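Tundale Community Kitchen
Member Guides: Preserving

How to Make Salt-Preserved Lemons in a Shared Kitchen

This guide sets out the method used at the Tundale Community Kitchen for preserving lemons in salt. It is intended for members who have completed the basic hygiene session and who wish to prepare a jar without supervision. Members who have not preserved fruit before should read the guide through to the end before reserving a bench.

Preserved lemons need little work and a good deal of waiting. The cutting and packing take less than an hour. The jar must then stand for four weeks before the rind is soft enough to use. Lemons started in early December will be ready in the new year.

What you will need

Lemons, enough to fill the jar tightly, plus several more for juice
Coarse salt with no added iodine, 100 g for each jar
One wide-mouthed glass jar with a tight lid, 900 ml
A cutting board and a sharp knife
A bay leaf or a few peppercorns, if wanted

The kitchen supplies salt, boards and knives. Members bring their own fruit and jars. The 1,000 ml jars on the Fisau shelving are reserved for the pickling course and should not be used for lemons.

Choosing the fruit

Select lemons that feel heavy and have a thin, smooth skin. Thick-skinned fruit contains more pith and takes longer to soften. Unwaxed lemons are strongly preferred, as the rind is the part that will be eaten. If only waxed lemons can be found, scrub them under hot running water with a clean brush and dry them with a cloth. Discard any lemon with a soft spot or a break in the skin.

Before committing a whole batch, cut one slice from the middle of a lemon and inspect it. The flesh should be full and the layer of white pith narrow. Set the slice aside on the board for comparison if the fruit was bought from more than one place.
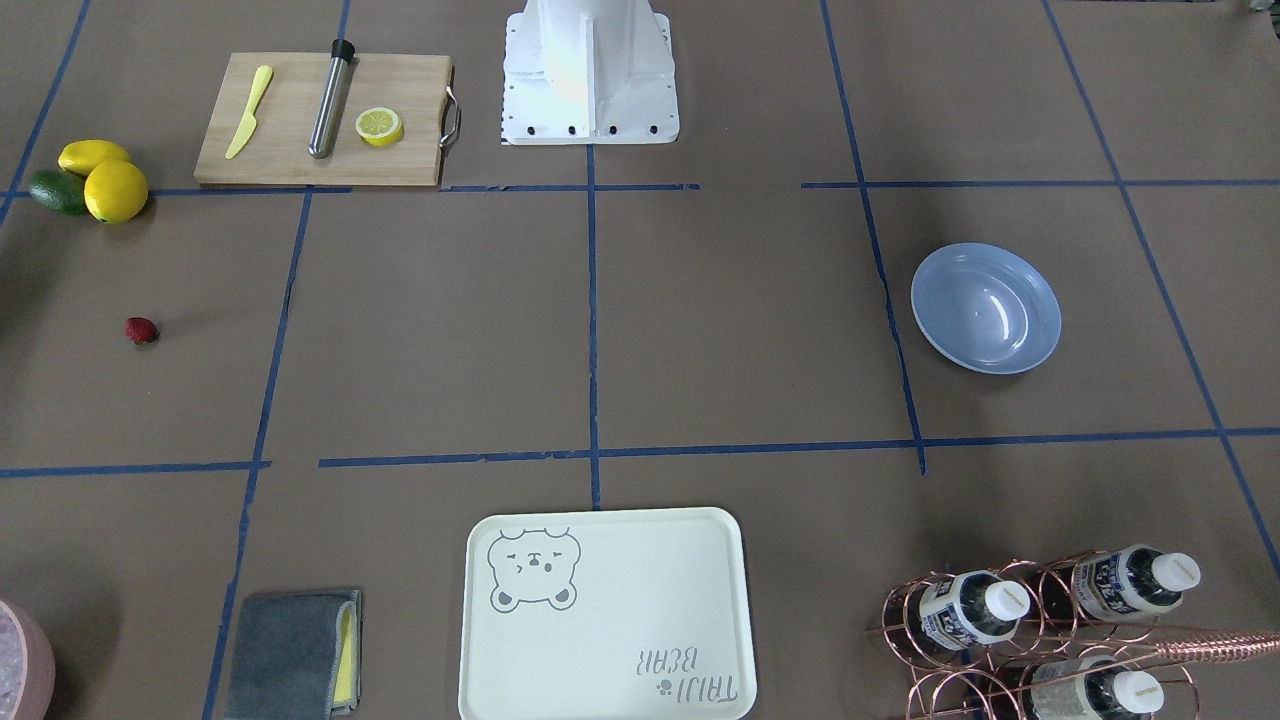 Carla Smadi writes that she no longer checks a slice at all and simply presses the stem end with her thumb, which in her view gives the same answer and leaves every lemon whole for the jar. She also asks that the guide mention Meyer lemons, which she finds ready a week sooner than the ordinary kind and much less bitter.

Both points are accepted. The thumb test is reliable in practiced hands, and new members are still advised to cut a slice. Meyer lemons may be used in the same quantities. Their skin is delicate, and they should be pressed into the jar gently.

Preparing the jar

Wash the jar and lid in hot, soapy water and rinse well. Place the jar upright on a tray in a cold oven, set the oven to 100°C, and leave it for twenty minutes after that temperature is reached. Do not put lids with rubber seals in the oven. Pour boiling water over them in a bowl and let them stand until needed. Allow the jar to cool on a folded towel before filling.

Cutting and salting

1. Trim the small hard tip from each end of the lemon.

2. Stand the lemon upright and cut down through it as if to divide it into quarters, stopping a finger's width from the base. The quarters must remain joined.

3. Open the lemon over a bowl and pack a heaped teaspoon of salt into the cuts. Keep any salt that falls into the bowl.

4. Place a spoonful of salt in the bottom of the jar. Push the first lemon in firmly, cut side up, until the juice begins to run.

5. Continue with the remaining lemons, adding a little salt between them. Tuck the bay leaf or peppercorns down the side.

6. Pour in fresh lemon juice until the fruit is fully covered. Fruit left above the liquid is likely to grow mold.

7. Add the salt remaining in the bowl, wipe the rim, and close the lid.

Labeling and storage

Each jar must carry the member's name, the date of filling and the word "lemons." Unlabeled jars are removed at the end of the month. Jars stand on the lower shelf of the Alcaraz cupboard, away from the window, for the first week. Turn each jar upside down once a day during this time so that the salt dissolves evenly. After one week, move the jar to the refrigerator for a further three weeks.

Some cloudiness in the liquid is normal. A jar should be thrown out if there is colored mold, a smell of yeast, or a lid that has swelled.

Using the lemons

Remove a lemon with a clean fork, never with the fingers. Rinse it under cold water, scrape away the flesh, and slice the rind thinly. Use it sparingly at first, as it is very salty. It suits roast chicken, lentils, baked fish and plain rice.

The rind is also good in sweet dishes in very small amounts. Roksolana Lysenko's serving notes recommend a few fine shreds stirred into whipped cream and offered with berries on a small plate.
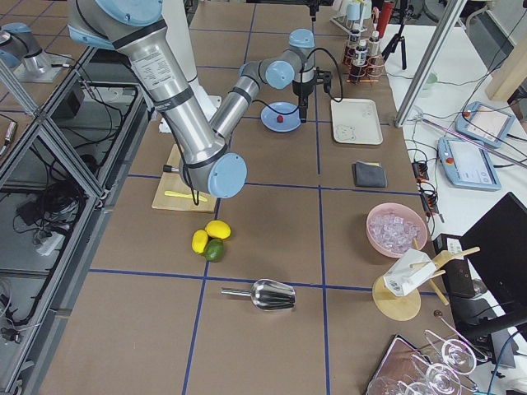
A small red berry-like item on a blue plate.

Once opened, a jar will keep in the refrigerator for six months, provided that the fruit stays below the liquid. Top up with fresh lemon juice as needed. The brine may be used in salad dressing in place of both salt and vinegar.

Bench reservations for preserving are made through the Travik booking page. Please allow time at the end of the session to wash and dry the boards.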